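1/9 Skaston Technical Institute has finalised its equipment plan for the manipulation laboratory at the Pindholm campus. This thread sets out what will be purchased, what has been deferred, and how departments may comment before the requisition is submitted on Friday.

2/9 The plan covers 4 hand-held gripper stations. Each station comprises a left and right gripper, cabling, a work table and floor matting. Stations will be commissioned one at a time, and payment for each falls due on acceptance.

3/9 Consumables are budgeted separately at $900 for the first term. This line covers organizer boxes, small plastic parts, replacement finger pads and cable ties. Departments are asked not to charge these items to the capital account, as occurred last year.

4/9 A further $4,000 is held for servicing and spares. Daiane Paiva, who manages laboratory procurement, has advised that gripper fingers and cables should be stocked on site. The supplier's lead time on both was the main cause of lost bench hours in the winter term.

5/9 Two quotations were received for the grippers. The Nechyporuk bid was preferred on warranty terms and on the availability of mounting plates as separate parts. The Ustwood bid was lower in price but did not include on-site calibration.

6/9 Deferred to the next budget cycle: a fixed-arm cell, a second compressor, and the proposed widening of the laboratory doorway. Arsen Vasylenko will circulate a revised estimate for the doorway once the building survey has been received.

7/9 Small-parts sorting has been adopted as the acceptance task. Operators will place parts into a compartment box, and each station must complete 300 placements before sign-off. The task requires little bench space and uses parts that are inexpensive to replace.

8/9 Staff who expect to book time at a station should send their anticipated hours to Halyna Fedoruk. Requests will inform the training budget, which has not yet been fixed. Travel between campuses is not an eligible cost under this program.

9/9 Written comments on the plan may be directed to the procurement office until noon on Friday. The approved schedule will be posted to this account in September, together with the delivery dates for each station.
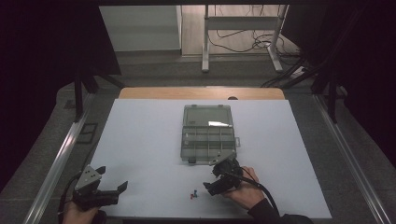 Small-parts sorting with paired hand-held grippers and a compartment box, Pindholm campus.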